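Kitchenette and tea point inspection: checklist with comments
Flemberg House, ground and first floors
Carried out in May by Austra Siliņa

Mark each line OK, Action or N/A. Comments go under the line they belong to. Please don't write "see last time".

1. Access and floor

1.1 Route to the sink clear: OK
1.2 Floor covering flat, no lifted edges: Action
The join by the first floor fridge has lifted again. Taped down for now. Rullitz to quote for a new threshold strip.
1.3 Wet floor sign available: OK
Kept behind the door. It was folded under the bin bags and took some finding.

2. Electrical

2.1 Plugs and leads free of damage: Action
Kettle on the ground floor has a nick in the outer sheath near the plug. Taken out of use and labelled.
2.2 No extension leads feeding heating appliances: Action
The toaster upstairs was on a four-way block with the kettle. Moved to the wall socket. The block has gone back to the store.
2.3 Test labels in date: OK
2.4 Sockets at least 300 mm from the sink edge: OK
The nearest one measures 700 mm.

3. Microwaves

3.1 Door opens fully and closes without force: OK
3.2 Seals and hinges clean, no cracks: OK
3.3 Turntable sits level on its ring: OK
3.4 Vents not covered: Action
Tea towels were being dried on top of the first floor one. Please use the rail.
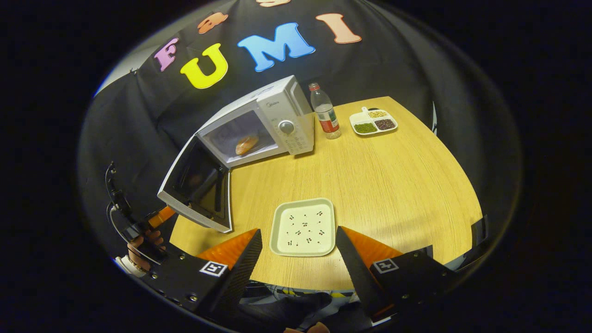
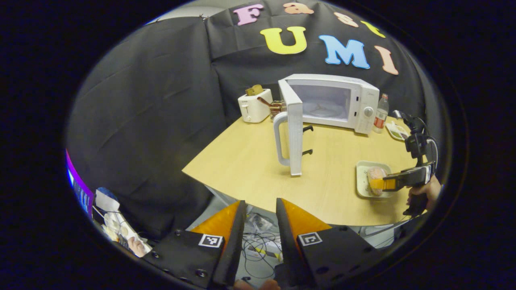

White microwave, door open.

3.5 Interior wiped down: Action
The first floor one had old soup on the roof of the cavity. Left to soak with a damp cloth and wiped out. Cover food when heating it.
3.6 No metal containers or foil stored nearby: OK

4. Fridges

4.1 Temperature 5 degrees or below: OK
Ground floor read 3. First floor read 4.
4.2 Food labelled with name and date: Action
Several tubs with neither. Notice put up, and anything unlabelled goes at the next clear-out.
4.3 Door seals intact: OK

5. Fire

5.1 Fire blanket in place and reachable: Action
Present on both floors, but upstairs the hook is behind the coffee tins. Tins to be moved to the Raju cupboard.
5.2 Extinguisher pin and tag in place: OK
5.3 Fire door closes on its own: Action
The ground floor door sticks at the last few centimetres. Closer needs adjusting. Reported to Olten, job number 110.

6. Hot water

6.1 Urn stable and not overfilled: N/A
Urn is away for descaling.
6.2 Scald warning displayed above taps: Action
Missing on the ground floor. The mixer tap there ran at 45 degrees when tested, so leave the setting alone.

Time on site was longer than planned, mostly because of the fridge. Items 2.1 and 5.3 come first. The rest can wait for the next maintenance visit. Send corrections to Austra before the sheet is filed.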